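Quick note before you start: this folder covers the break room only. The meeting rooms have their own list, which Deepika Naidu looks after, and it's a lot tidier than mine.

# Pinach break room – how we keep it

I wrote the first version of this in June, when we'd just moved in and couldn't agree on where the mugs lived. It has grown a fair bit since (sorry!), but it's still mostly a list of what goes where, plus a few jobs that get forgotten. Please edit it if something's wrong. You don't have to ask me first.

## What's in the folder

- `README.md` – you're reading it
- `cupboards.md` – what belongs behind which door
- `shopping.csv` – 27 lines at the moment, mostly tea
- `pictures/` – the room and bits of it, two of them on this page

File names are lower case with no spaces. Raghavendra Chowdary wrote a little script that makes the printed cupboard labels from `cupboards.md`, and it falls over on brackets, so leave brackets out of that one even though I can't seem to manage without them anywhere else. 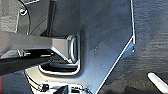
*Dark grey plate with the silver end cap up against it.*

## The counter

Everything on the worktop gets lifted when it's wiped, including the coffee machine. I know it's heavy. Crumbs get behind it and then we're all cross about ants. The containers and kettles go back towards the far wall when you've finished, so there's a clear stretch by the sink for anyone making lunch.

1. Empty the coffee grounds into the food bin.
2. Wipe from the back wall towards the sink.
3. Rinse the cloth and hang it up.
4. Put the bottles back with their tops on, please!

Step 3 is the one I keep going on about. Kitchen cloths and soft cloths are kept separately: kitchen ones under the sink, soft ones in the end cupboard. If you can't tell which is which any more, it's a kitchen cloth.

## Cupboards

The top ones are for mugs, glasses and dry food. The bottom ones are for pans, cleaning stuff and the big serving dishes that only come out when we've got visitors. Sowmya Kotian sorted the lower row over a couple of lunchtimes and it's been brilliant, so try to keep to her order. The white doors show every fingerprint – a damp cloth does it, no spray needed.

We own 19 matching mugs. Anything else in there is somebody's from home and can be moved, though not thrown away.

## Sofa, table and floor

I love this end of the room. The blue sofa was a bit of a gamble and I think it's paid for itself in cheerfulness, and the teal seat pads go with it far better than I expected. White chairs go back round the white table after use. Cloths and towels aren't meant to live on the sofa, so if you find one, have a look whether it wants washing and put it either in the wash bag or the end cupboard.
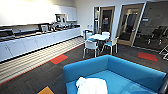 *The sofa from behind, white cloth on the seat, with the table and counter beyond.*

Hoover the dark carpet properly, under the table as well. The orange tiles want more attention than the charcoal ones (they show everything), and so does the pale striped bit in front of the counter, where the coffee gets dripped. Spills there should be dabbed with cold water and a plain towel. Don't rub! Dale Poirier has spare tiles if one is past saving.

## Still to do

- [ ] Find out whether the seat pads can be washed
- [ ] New wash bag, the zip's gone on the old one
- [ ] Check the shopping list against what's really in the cupboards
- [x] Felt feet for the chairs
- [ ] Bigger food bin, or empty the one we've got more often

## Changing things

Small changes, just make them. For anything that moves a whole cupboard, leave a line in `cupboards.md` saying what went where, and tell Prakash Varma, who prints the labels. He does them at 8 in the morning, so if it's in the file before then the new label will be up the same day.

Questions to me, or stick a note on the fridge list.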